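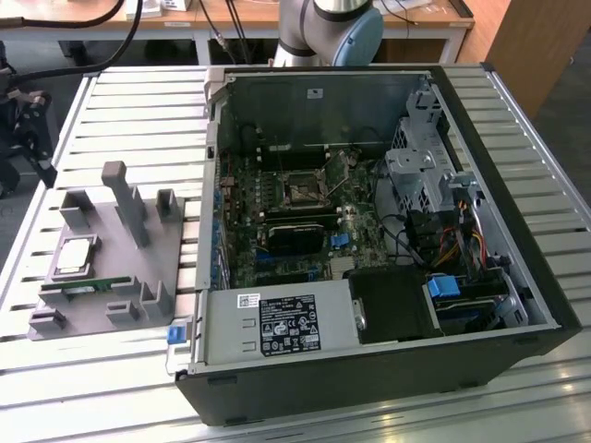

Torre abierta, con el zócalo del procesador vacío

De: Jeferson Prado
Para: lista de expositores
Asunto: Re: Horarios de montaje y reparto de stands en la feria de muebles

Hola a todos:

Contesto a Dindo por la lista porque varios me habéis escrito en privado con las mismas dudas. Dejo su mensaje citado y respondo por partes.

> Dindo Dumlao escribió:
>
> Buenas tardes. Tres cosas sobre la edición de julio.
>
> En el plano que recibimos, Drullholm aparece con 65 metros junto a la entrada de carga. El año pasado estuvimos en el pasillo central y tuvimos bastante más paso de compradores. ¿Es definitivo o se puede cambiar?
>
> Segunda: el reglamento dice que el montaje empieza el lunes a primera hora, pero el transportista me dice que a él le han dado turno por la tarde. Llevamos sofás de tres cuerpos y dos mesas de comedor sin desmontar, y no me caben en el montacargas pequeño.
>
> Tercera: ¿se mantiene la prohibición de vender al público el último día? Nos gustaría liquidar las piezas de exposición para no volver con ellas.
>
> Un saludo,
> Dindo

Sobre el plano. No es definitivo, pero queda poco margen. Este año hay 280 expositores confirmados y el pasillo central se adjudicó por orden de pago de la reserva. Clangate ha renunciado a una parte de su espacio y quedan libres dos módulos en la esquina, frente a Plustetti. Son más pequeños que el que tienes ahora y uno de ellos tiene una columna en medio. Si te interesa, dímelo antes del cierre del plano y se lo paso a la organización. A los demás que preguntabais por cambios: los módulos son esos dos, no hay más.

Sobre el montaje. Las dos informaciones son correctas. El recinto abre el lunes a las ocho para el montaje de estructura, tarima y electricidad. La mercancía entra por turnos y el de cada uno figura en la hoja del transportista, no en la del expositor. Para piezas que no quepan en el montacargas pequeño hay que pedir la puerta grande con antelación, con las medidas del bulto embalado. El año pasado hubo quien mandó las medidas del mueble sin embalaje y el camión se quedó esperando en la rampa. La altura libre de la puerta grande es suficiente para armarios montados, pero el giro del fondo es estrecho y con piezas muy largas conviene avisar.

Los embalajes vacíos se retiran el mismo lunes al final de la jornada. Lo que quede en los pasillos se lo lleva la limpieza y no se recupera. Etiquetadlos con el número de stand por dos lados.

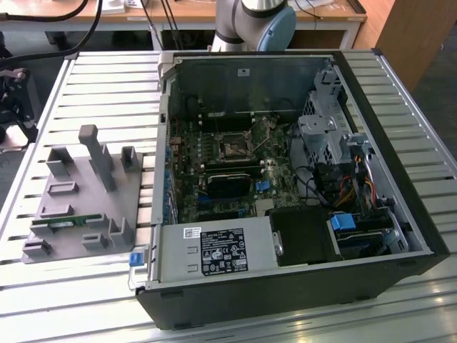 Interior del equipo, con la jaula de discos a la derecha

Sobre la venta al público. Se mantiene la prohibición. La feria es solo profesional los 3 días y en el recinto no se puede cobrar a particulares, tampoco a última hora. Lo que sí se puede hacer es cerrar la venta de las piezas de exposición con una tienda y que las recoja durante el desmontaje, con albarán firmado por las dos partes. Zeng lo hizo así el año pasado y volvió con el camión casi vacío —creo que solo se llevaron de vuelta dos butacas—.

Añado una cosa que no preguntaba Dindo. La tarifa de potencia eléctrica sube alrededor de un 12 por ciento respecto a la última edición. Quien tenga contratada más de la que usa puede bajarla sin penalización hasta que se cierre el pedido de servicios. Revisadlo sobre todo los que habéis pasado a focos led y seguís con la potencia de antes.

Me falta por confirmar el horario del aparcamiento de furgonetas. En cuanto lo tenga lo mando a la lista.

Un saludo,
Jeferson Prado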